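How to empty and sort a kitchen table that collects everything

15 Feb 2020

In our apartment in Gallholm the table is the first flat thing you meet after the door, so all things land on it. I used to clean it one time in a month with much anger. Now I do it in one evening with a bin, a damp cloth and a kitchen timer, and I want to write down the method, as I have explained it to my neighbors already several times.

You need one open bin, big enough that you can put both hands inside. Mine is plastic and has no lid. A lid is a bad idea for this work, you will put things on top of it.
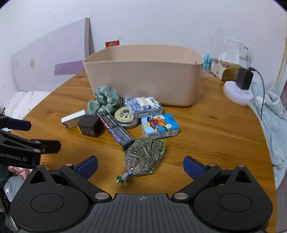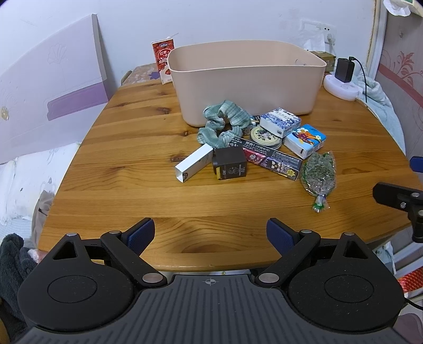
Before you start, choose a time when the family does not need the table. After dinner is good. Set the timer to 30 minutes. If it rings and you are not finished, you are allowed to set it again, but only once.

Step 1. Take off the trash

Go over the table and remove only what is clearly trash: empty packaging, receipts for food, dried pens, advertising. Do not read the advertising. Put it directly in the trash or the paper recycling and take the bag out of the room. When it stays beside your chair, you will begin to take things back from it.

Receipts for things with a guarantee are not trash. Put them under a plate for now.

Step 2. Everything else goes in the bin

This is the part where people disagree with me. They want to sort on the table, making small piles. I did this for years and the piles grow together. Put all small things in the bin, also the ones which you think belong on the table. Breakable things go in last, or wait on the counter. Food and open drinks go to the kitchen side immediately.

Step 3. Wash the table

Use a cloth which is damp but does not drip, with one drop of dish soap. Wipe along the grain if the table is wood, then dry with a second cloth. For sticky rings from cups, lay the damp cloth on the ring for one minute and then wipe. I do not recommend the rough side of the sponge. I tried it in July on a corner, and the corner is still dull.

Do not put anything on the table until it is dry.

Step 4. Take out one thing at a time

Sit down. Take one thing from the bin, and do not search for the easy ones. For each thing ask where you would look for it first if you had lost it. The answer is the place where it should live, even if it is a strange place. Our scissors live with the tea, and they have not been lost after that.

Carry the things of one room together. I lay them on a tray, and when the tray is full I make one walk through the apartment. In the beginning I stood up for every item, and the evening became very long.

Step 5. Things without a place

There will be a rest: a key that opens nothing you know, a screw, a charger for a device you do not own anymore. Put these in a shoebox and write the date on the side. If you did not open the box in 58 days, you can give away or recycle what is inside. The number has no deep reason, it was how long I waited the first time. Keys I keep longer.

Batteries and small electronics should not go in the normal trash. In Gallholm the hardware store Vilten takes them at the entrance, but please ask in your own town.

Step 6. Give the table a rule

Choose what may stay overnight. For us it is a fruit bowl and one newspaper. A small tray near the door takes keys and coins, and a hook is better for bags than any chair. I bought my tray secondhand in Sostholm, but a deep plate does the same work.

Papers need their own place. I use a standing folder with two parts, "to answer" and "to keep". Each week I empty the first part, with coffee. When I miss a week it becomes two coffees.

Common problems

The bin becomes furniture. If it is still full the next morning, do not push it under the table. Take out five things before breakfast and five after.

Children's things come back every day. Give the children their own smaller bin and let them carry it to their room before sleeping. Do not sort it for them, only ask that it leaves the table.

The other adult does not agree. Do not throw away anything that is not yours. Put it on their chair.

If the bin has dust inside when it is empty, rinse it with warm water and let it dry upside down before you store it. Mine goes on top of the wardrobe until the next time.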